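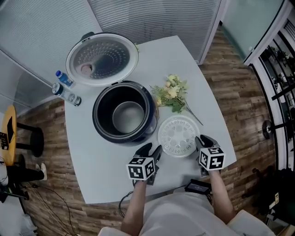

Rice cooker station with the Nesaletti hand grippers, steamer tray still out on the table.

We use cookies to remember your list settings. By staying on this page you accept them.

Subject: Re: Nesaletti hand-held pair, anyone used them?
From: Blandine Arnaud

Hi Lucienne, hi all,

Yes, and I've been wanting an excuse to write this up! We've had a pair since March and I like them a lot more than I expected to (I was the one who voted for spending the money on a second teleop arm, so there goes my reputation).

Lucienne Delaunay wrote:

> Has anyone on the list tried the Nesaletti kit for collecting
> demonstrations by hand? We're looking at it for kitchen tasks
> and would be moving over from the Dreson leader arms. Mostly I
> want to know three things. How long before a new person gives
> you usable recordings? Does the marker tracking hold up when
> both hands are close together? And is the Aubert export
> good enough that we can skip writing our own converter?
> Rice cookers, kettles, drawers, that kind of thing.
>
> Lucienne

Rice cookers are exactly what we've been doing, so I can be pretty specific.

On new people: fast. With the leader arms we used to lose most of a day before anyone could get a lid open without fighting the thing. With these you hold one in each hand, you reach for the object, and your own sense of where your hands are does most of the work. Our last new starter was making recordings we kept before lunch. What takes longer is teaching people to slow down. Everyone moves at kitchen speed at first, and then the policy learns to snatch. I now make people do 5 throwaway runs at half speed before we save anything, and that has helped more than any setting in the software.

On tracking: good, with one weak spot. Each gripper has a cube with printed patterns on its faces, and as long as one face is in clear view of the head camera the pose is solid. Trouble starts when you cross your wrists, or when one cube passes behind the other. The steamer tray is the worst offender for us. It's round, translucent and light, it slides when you touch it, and people naturally bring both hands in tight to pick it up. We now start it to the right of the cooker and have people go in with the hands apart. Also keep the cubes clean! A thumbprint of cooking oil on a pattern cost us a whole afternoon.

Out of 2242 recordings so far we have kept 1063 after review. That sounds bad, but please don't read it as the hardware's fault. We are strict, and a big share of the rejects are from the first weeks, when we kept changing the task (lid first, then pot first, then lid first again, sorry everyone). I'd like to see what the keep rate is over the next 1000 with the instructions left alone.

On export: the Aubert files load fine and the timestamps are sane. I would still write a small check of your own. We had a few sessions where left and right were swapped in the metadata, and you won't spot that until a replay has the arms reaching through each other. Herkelen, who sold us the kit, sent a patch quickly and were nice about it. I haven't seen it happen again.

Things I'd change if they asked me:

The cable. It loops down off the gripper and past the table edge, and it does tug when you reach for the far side of the lid. Tape a bit of slack to your forearm and you'll mostly forget it.

The fingertip pads. Black, grippy, very good on the rim of the inner pot. Less good on anything thin. Flower stems are hard work (we scatter clutter around the cooker, bottles and fake flowers and so on, and move it between runs so the policy doesn't learn one table by heart). I'd pay for a narrower set of pads.

The manual. It covers calibration beautifully and then gives you half a page on planning a task, which is where all our mistakes were.

For drawers I can't help much, we've only tried two and both were shallow. Kettles went well except for the lid button, where you have to press with one fingertip and the gripper wants to close on it.

Would I buy it again over the Dreson arms? For two-handed kitchen work, yes, easily. If you need force feedback, keep the arms, because you won't get any here beyond what your own hands feel through the grip.

If it's useful I can send you our task sheet and the left/right check script, it's short and ugly but it works. Mornings before 10 are best if you'd like to call.

Blandine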